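# Hand Gripper Guide, Section 4: Getting Ready to Record

Clarkwood Robotics Club, home recording project. Revised 25 September 2025.

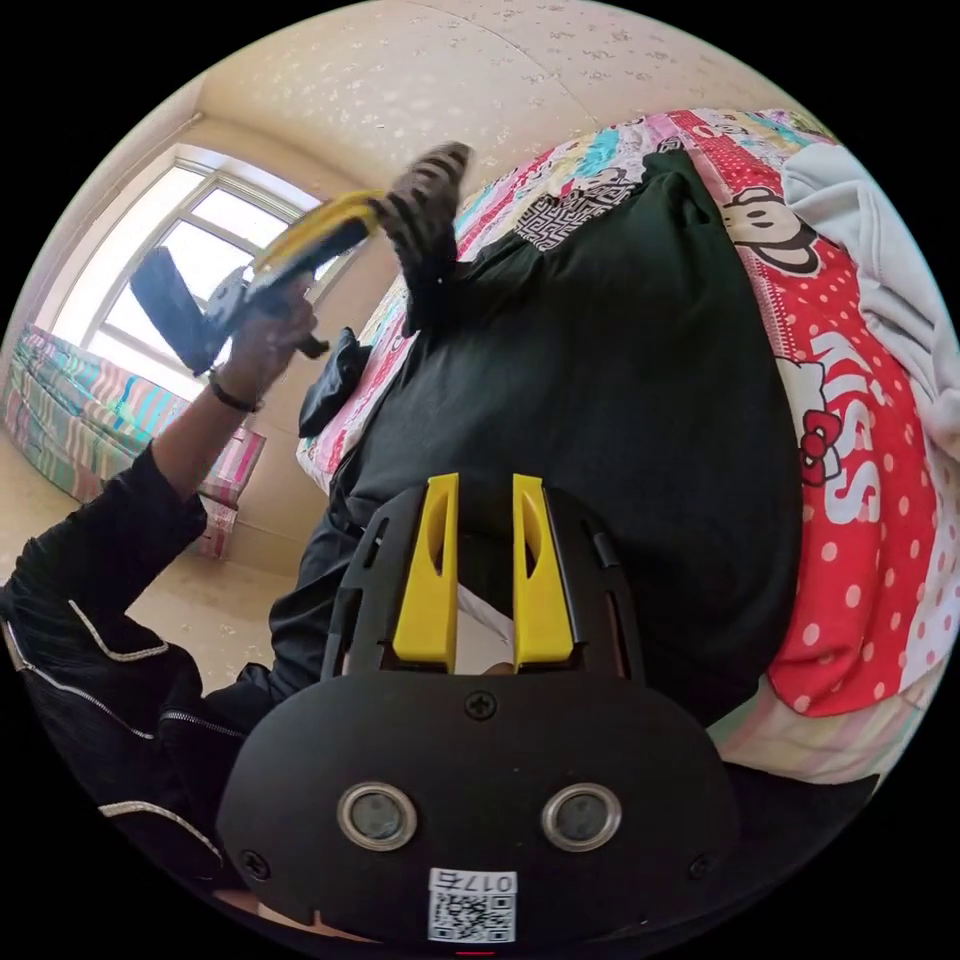
*Fig. 4-1. Hand-held grippers in a bedroom. The label on the near unit reads 017 and one more character, partly cut off.*

This section covers what to do between opening the case and pressing record for the first time. Read Section 3 (Charging) first if the grippers have been in storage. Section 5 covers the recordings themselves, and the task cards are in the back of the binder.

The steps apply to the club's black and yellow grippers only. The older Balogh units have their own sheet and do not share cables or cards with these.

## 4.1 What you should have

Each home kit is signed out as a set. Check it against the card in the lid before you leave the club room.

- 2 grippers, with matching kit numbers on the sign-out card
- Charger and cables
- Memory cards, already labeled
- Calibration board in its cardboard sleeve
- Lint-free cloth
- Screwdriver for the housing screws
- Session log and a pencil

If anything is missing, tell Csenge Pálfi before you take the kit. Do not borrow a part from another kit, even overnight. The club matches recordings to grippers by number, and a swapped card can make a whole session useless.

## 4.2 Check the grippers

Do this with the power off.

1. Put both grippers on a table or a made bed. Do not stand them on the fingers.
2. Read the number on the sticker with the square code. Write it in the session log exactly as printed, including any letter or mark next to the number.
3. Look at the yellow fingers. They should stand parallel when the trigger is released. If one leans or wobbles, stop and go to 4.7.
4. Squeeze the trigger all the way and let go. The fingers should meet at the tips and open again without sticking.
5. Check the screws on the face of the housing. A loose screw can be turned until snug. Do not force it, as the threads are in plastic.
6. Wipe the two round lenses with the cloth. Use it dry. Do not use a sleeve, tissue or window cleaner.

**Caution:** Do not peel, cover or write on the code sticker. If a corner has lifted, press it down with a clean finger and make a note in the log.

## 4.3 Pick a room and set it up

Most of the task cards this term are for bedrooms and kitchens. Any ordinary room will do. You don't need to tidy it or buy anything for it. Patterned bedspreads and blankets are fine, and we would like more of them.

1. Ask whoever shares the room if it is all right to record there. Get a yes from everyone at home, including people who might walk through.
2. Put away mail, medicine bottles, school papers and anything else with a name or address on it.
3. Turn phones and computer screens face down or off.
4. Decide where the light will come from. Daylight from a window is good. If you use daylight, leave the ceiling lamp alone for the whole session, either on or off.
5. Clear the floor where you will be standing. You will be watching the grippers and not your feet.
6. Take off rings and loose bracelets if they catch on the handle. A snug one can stay on.

**Note:** The lenses see much wider than you expect. Something well off to the side, such as a jacket sleeve or the wall next to the window, can show up in the recording. Check the whole room and not only the part in front of you.

## 4.4 Hold the grippers

1. Take one gripper in each hand, with your hand wrapped around the handle and the trigger under your fingers.
2. Point the yellow fingers away from you.
3. Keep your wrists loose. Practice closing on a folded sock or a pillowcase until you can pick it up and put it down without a second try.
4. Swap nothing between hands after this point. Left stays left for the session.

If two people are working together, agree before you start on who is recording and who is helping. Stay out of reach of each other's grippers when you swing around. Put a gripper down on the bed before you hand it over.

**Caution:** The fingers are for cloth, boxes, cups and the other items on the task cards. Do not close them on people, pets, hair, glass or anything hot. Keep them away from faces.

## 4.5 Calibrate

Calibrate at the start of every session and again if a gripper is dropped.

1. Switch on both grippers and wait for the light to stop blinking.
2. Lean the calibration board against a pillow or a wall. It must not bend.
3. Hold the left gripper at arm's length from the board with the fingers open.
4. Move it slowly from side to side, then up and down. Keep the whole board in view.
5. Open and close the fingers 4 times, all the way each time.
6. Repeat with the right gripper.
7. Write the time in the log.

If the light blinks red, the calibration did not save. Move the board out of direct sun and try again. Glare on the board is the usual cause.

## 4.6 Make a test clip

1. Press record on both grippers.
2. Pick up one soft item, move it across the bed or table, and let go.
3. Stop both grippers and play the clip on the laptop.
4. Check that the fingers can be seen and that the picture is sharp.
5. Mark the clip TEST in the log. Don't delete it.

You can then record up to 6 task cards before changing the battery.

## 4.7 If something is wrong

| Problem | What to do |
|---|---|
| Fingers not parallel | Do not record. Bag the gripper and bring it in. |
| Trigger sticks | Check for lint or thread at the base of the fingers. |
| Picture is foggy | Wait for the gripper to reach room temperature, then wipe the lenses. |
| Number will not scan | Type it in by hand and note this in the log. |
| One gripper stops | Stop the other one too. Start the card again. |

Do not open the housing at home. Repairs are done by Oğuzhan Yurt on the club bench, and parts come from the drawer marked Drekholm.

When the test clip is good, go on to Section 5.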